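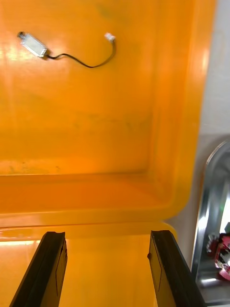 La pinza, abierta, sobre la cubeta naranja. Al fondo, un componente metálico plano con su cable y su conector.

El cable que nadie quiere coger

Un motor pequeño de carcasa rígida se coge bien con casi cualquier pinza paralela. El mismo componente con un cable fino soldado a un extremo es otro problema. El centro de masas apenas cambia, pero el cable arrastra, se engancha en el borde de la cubeta y altera la orientación de la pieza en el momento de soltarla. En Zorero, taller de integración dedicado a la clasificación de restos electrónicos, llevan desde mayo comparando 2 juegos de dedos para ese caso concreto.

El primero, de Prorus, es una placa plana de cara mate, rígida, con cierre por corriente. El segundo, de Paiva, tiene la misma longitud pero una cara interior algo más blanda y un recorrido menor. Ambos se montan en la misma muñeca y con el mismo controlador, un Zidholm de 2 canales, de modo que la comparación se limita a la geometría y al material del contacto.

«La rigidez ayuda más de lo que pensábamos», explica Qiuyue Zhong, responsable de los ensayos. «Con un dedo blando el hilo se hunde en la cara y al abrir se queda pegado. Con el rígido cae, aunque hay que afinar mucho la altura de aproximación».

Esa altura es el parámetro crítico. Un hilo apoyado en el fondo obliga a bajar las puntas hasta casi rozar el plástico, y las paredes de la cubeta limitan el ángulo de entrada. Si la muñeca lleva demasiada inclinación, el dedo exterior toca el borde antes de alcanzar la pieza. 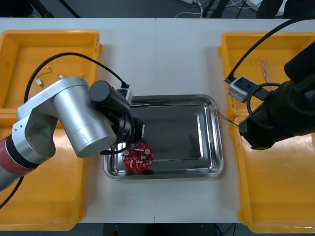
Las placas de circuito plantean la dificultad contraria. Son rígidas y tienen peso suficiente para no desplazarse al primer contacto, pero la superficie útil de agarre es escasa: los componentes montados ocupan buena parte de la cara y el contorno rara vez ofrece dos lados paralelos. Sobre acero inoxidable se suma el reflejo. La cámara de muñeca recibe brillos que el detector confunde con bordes, y Zorero ha optado por fijar la exposición en lugar de dejarla en automático.

El protocolo es sencillo. Cada serie consta de 10 intentos por pieza, con la posición inicial cambiada a mano entre uno y otro. Se anota el agarre, el traslado y la suelta por separado. Una pieza que llega a su cubeta con el cable colgando por fuera cuenta como traslado correcto y suelta fallida. Tras 5 fallos en una misma serie se detiene la prueba y se revisa la calibración.

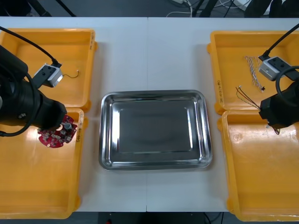
Trabajar con dos brazos introduce otra variable, la sincronización. Imani Montoya, que programa las trayectorias, prefiere que cada brazo atienda su lado de la mesa y reserve la zona central mediante un bloqueo por software. El tiempo de ciclo empeora algo, pero desaparecen las paradas por proximidad. Los mazos de hilos requieren además un margen lateral generoso - las puntas sueltas sobresalen bastante del volumen que calcula el planificador.

Por ahora el taller mantiene los dedos de Prorus para placas y componentes con carcasa. En los mazos la ventaja es de Paiva, cuya cara blanda reparte mejor la presión entre hilos de distinto diámetro. Queda pendiente una serie con puntas intercambiables y otra con el límite de corriente rebajado en el cierre.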